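To: skoryk-users
Subject: Re: [skoryk-users] Grasp reported as closed when nothing is held

Hello all,

Sorry for the slow answer, I was away from my desk most of the week and wanted to read everyone's logs properly before adding to the pile.

On Sunday, August 31, 2025, the Pultgate group wrote:
> We are seeing the pick step report success with an empty
> hand. It happened 40 times in 800 episodes, all of them
> with thin objects. The arm then carries on and "places"
> the thing it never picked up. Is this the Skoryk contact
> check, or did we break something when we moved our
> scenes over in May?

First of all, thank you for such a careful report, and please don't feel bad about the May move. I went through it line by line with a cup of coffee and I'm fairly sure your scenes are fine. We have the same fault at Gorncombe, and I'm a little embarrassed to say we had been living with it. Out of 2393 episodes in our last batch, nearly 710 had at least one step marked as grasped when the log showed no contact on one of the two fingers.

What I believe goes wrong is that the check only asks whether the fingers have stopped moving. With a mug or a block that is a decent enough guess. With something thin, the fingertips can come to rest against the tabletop, or against some neighboring object, and the check is just as happy with that. Everything downstream trusts the flag, so the failure shows up much later and looks like a bad place.

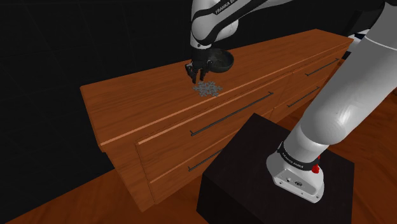
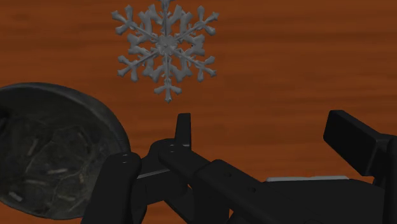 The fix I've been trying lives in the Nonaditz branch, and it asks for contact between each finger and the target object by name, held for several steps in a row, before the flag is set. It is slower and it grumbles a lot on the first few runs, but I would much rather have it grumble. My favorite test for it is the gray snowflake with the dark bowl close by, because all those little side branches give a finger plenty of places to catch on one side only, and the bowl is near enough to the gripper to be touched by mistake. If you have a thin object of your own with a fussy outline, please try that too and send me what you get.

One word of caution for anybody who runs the same policy on a real arm. Until this is merged, please don't use the grasp flag to decide when it's okay to speed up. In simulation a false "closed" costs you an episode. On hardware it can mean a fast move with the fingers still jammed against something, and I'd hate for anyone to learn that the hard way.

I still don't know what to do about objects that come in several collision pieces. The name check treats each piece as its own thing at the moment, so if anyone has dealt with that before I'd be very glad to hear how.

Warm regards from Gorncombe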